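Research expense apportionment is a method in tax accounting for dividing a company's costs between work that qualifies for a research credit and work that does not. It is applied mainly to wages, supplies and rented equipment.

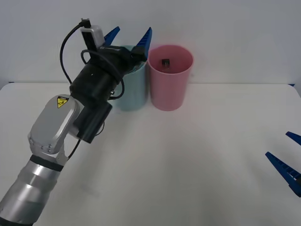 Under the time-record method, each employee's hours are logged by project and multiplied by an hourly cost. An employee with 303 logged hours, 240 of them on qualifying work, has only the wages for those 240 hours entered in the claim.
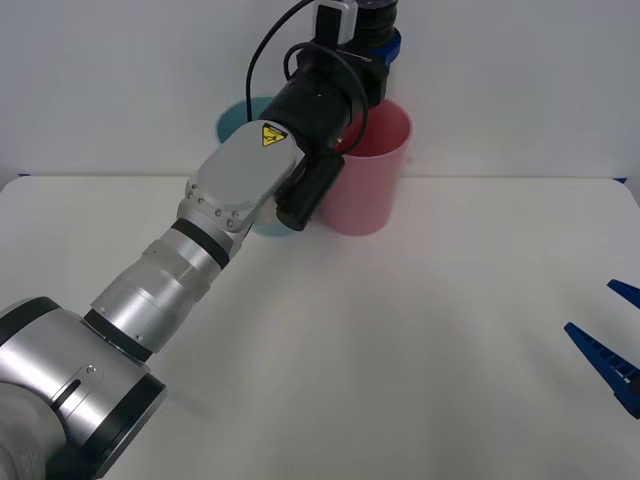 The Wallin rule, named for the firm that first published it, treats an employee as fully qualifying once the share reaches 80 percent. Kaan Tekin criticized the rule as too generous to small firms. Ragnvald Løken proposed a variant with 2 thresholds, one for wages and one for supplies. 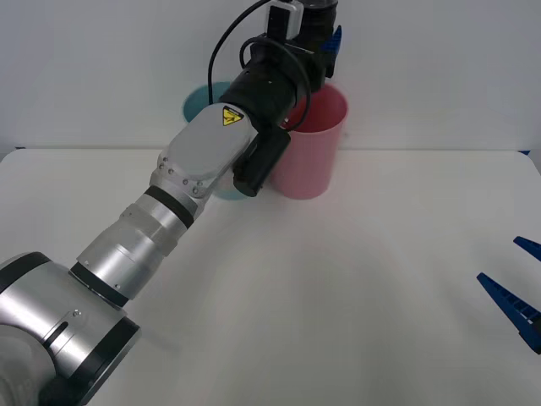

Overhead such as rent and heating is normally left out. Shared supplies are split by floor area or by hours of use.

See also: Cost allocation; Tax credit; Timesheet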